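Filed under: Datasets > Home & Office > README

# Desk Lamps, Mostly White Ones

Hi! I'm Ghislain Dhillon and I put this folder together, so if something is mislabeled, it's my fault and I'd love to hear from you. It's a collection of short clips and stills of desk lamps on tabletops -- being placed, switched on, nudged over to make room for a laptop, put back again. I started it in March because I couldn't find anything like it and I needed it for a little side thing I was doing on how people set up a desk. The side thing went nowhere. The lamps kept going.

Last updated 2019-08-17.

## What you get

- 290 clips, all short, no sound
- 1,450 stills
- `labels.csv`, one row per still
- `lamps.txt`, my running notes on each lamp (messy, sorry)

The clips are in `clips/` and the stills are in `stills/`, sorted by the table they were shot on. I tried sorting by lamp first and it was a pain, because half the lamps look so much alike from above that I kept dropping files in the wrong folder. Tables are easier to tell apart. You can still get back to the lamp through the `lamp_id` column.

## The lamps

I went for the plain kind with a round base and a straight pole, since that's what I keep seeing on people's desks. My labels use Handville, Stalell and Gilonar as the lamp names. Please don't go reading anything into them as reviews! I have opinions (the Gilonar switch is stiff and I'll say so to anyone who asks), but they live in `lamps.txt` and you can skip them.

White lamps on white tables take up a big chunk of the set. I did that on purpose. A red lamp on a walnut desk is no trouble at all to pick out, and I wanted the annoying ones, where the edge of the base and the tabletop are so close in color that the shadow does most of the work. If you're drawing outlines around things by hand, save those for a morning when you've had coffee.

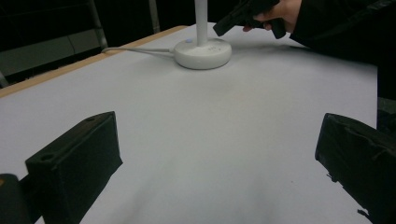 Cords were the part I argued with myself about the longest. Is the cord part of the lamp? I went back and forth for weeks and ended up saying yes as far as the edge of the table, and after that I stop caring. So `cord_visible` is `yes` if there's any cord at all on the tabletop, even a little stub of it, and `no` otherwise. There's also `cord_side`, which is left, right, front or back as seen in the still. It's blank in some rows where the cord loops around and I couldn't make up my mind.

## Columns in labels.csv

- `still_id` -- matches the file name
- `table_id` -- which table, see the folder names
- `lamp_id` -- which lamp, see `lamps.txt`
- `base_visible` -- yes, no, part
- `pole_visible` -- yes, no, part (there's a lot of "part", poles are tall)
- `head_visible` -- yes, no, part
- `cord_visible` and `cord_side` -- see above
- `hand_visible` -- yes or no, any bit of a hand counts
- `notes` -- whatever I felt like typing

`head_visible` is the one people write to me about. Plenty of stills show the base and a stretch of pole and nothing of the bulb end. If you want whole lamps, filter on it before you do anything else.

## Things I'd fix if I had a free weekend

The first 400 stills were labeled before I came up with `part`, so a pole that runs out of view says `yes` in those. I've gone back over some of them and not others. I also used "base" and "foot" for the same thing in the notes early on, so search for both.

There are very few clamp lamps, and zero floor lamps. Clamp lamps would need their own columns and I ran out of steam. The Leclerc table is overrepresented because it's the biggest one and I like working at it -- if you want an even spread across tables, cap that folder.

Lighting is all over the place. Some tables are by a window and some are in rooms where everything behind the desk goes dark. I didn't correct any of it.

## Using it

Help yourself for anything noncommercial. If you write something up, a link back and my name would be really nice. Please don't repost the whole folder somewhere else, because then I get mail about versions I've never seen.

There's a smaller sample of 1,000 stills in `sample.zip` for anybody on a slow connection (I was on one myself until recently, so I get it!). It has its own csv with the same columns. The two are kept in step by hand, so if they disagree, trust the big one and send me the `still_id`.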